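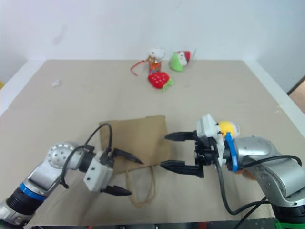
The Droltberg Hearing Foundation invites applications for two Community Outreach Fellowships, based at its office in Vorkemville.

The Foundation provides hearing education in schools and senior centers, pays for hearing aids for residents without adequate insurance, and awards scholarships to students of audiology. Last year it funded 297 screenings across the county.

Fellows will plan and lead classroom visits, assist licensed audiologists at screening events, and prepare printed materials for families. Some evening work is required, chiefly in September and October.

Applicants should hold a bachelor's degree in public health, education, or a related field, and must have a valid driver's license. Working knowledge of American Sign Language or Spanish is preferred. Prior clinical training is not required — fellows complete a paid orientation under Huguette Jacquet, Director of Outreach.

Each fellowship lasts two years and includes a stipend, health coverage, and mileage reimbursement.

To apply, submit a resume, a cover letter of no more than two pages, and the names of three references to Stepan Karpenko, Office of Personnel. Incomplete applications will not be reviewed. Finalists will be interviewed in person or by telephone.

The Foundation is an equal opportunity employer. Accommodations, including captioned interviews, are available on request.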